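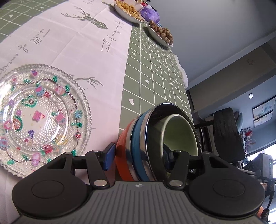
3.2 L'emboîtement comme critère de rangement

La littérature sur le rangement domestique tient souvent pour acquis que des récipients qui s'emboîtent sont des récipients rangés. Rinaldi (Ilaria Rinaldi, communication personnelle, septembre) va plus loin et propose de mesurer l'ordre d'une table au nombre de piles que l'on y trouve. Nous avons des réserves. Une pile peut être stable et ne rendre service à personne : il faut encore savoir quel bol servira le premier, et à quoi.

Notre corpus réunit 1 164 relevés de tables, effectués dans 22 foyers du quartier de Mimmont. Les bols y sont dépareillés dans la grande majorité des cas, ce que les catalogues de vaisselle ne laissent guère supposer. Or la mesure de Rinaldi a été mise au point sur des séries homogènes, d'un même fabricant et d'un même profil. Rien n'indique qu'elle se transpose à des bols de matières différentes, dont les bords n'ont ni la même épaisseur ni le même évasement.

Le cas reproduit en figure 2 est instructif à cet égard. Un bol en céramique vert pâle, mat à l'intérieur et au bord légèrement roulé, est logé dans un bol en inox à bande bleu canard, lui-même pris dans un bol rouge orangé à bord métallique. Selon la grille de Rinaldi, une telle pile compterait pour un seul objet, au même titre qu'une série assortie. L'assimilation nous paraît hâtive — elle efface la différence entre un contact par le bord et un contact par la paroi, que la grille ne prévoit nulle part de relever.

On objectera que l'habitant, lui, ne fait pas cette distinction. C'est possible, mais les entretiens ne permettent pas de l'affirmer : 7 foyers seulement ont accepté de commenter leurs piles, et les réponses se contredisent. Les uns empilent par taille, les autres selon l'ordre d'usage, sans que l'on sache si la règle énoncée est bien celle qui est suivie.

Figure 2. Pile de trois bols de matières différentes, inclinée sur un chemin de table vert sauge quadrillé de blanc.
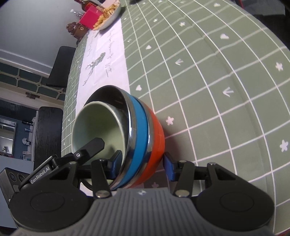 3.3 Le textile de table et la place des piles

Reste la question du support. Jang soutient que les nappes à motifs guident la dépose des récipients, le quadrillage servant de repère. L'hypothèse est séduisante, mais elle n'a été éprouvée que sur 2 tables, toutes deux dressées par l'auteur. Nous ne la retenons pas dans le codage et notons simplement la présence ou l'absence d'un motif.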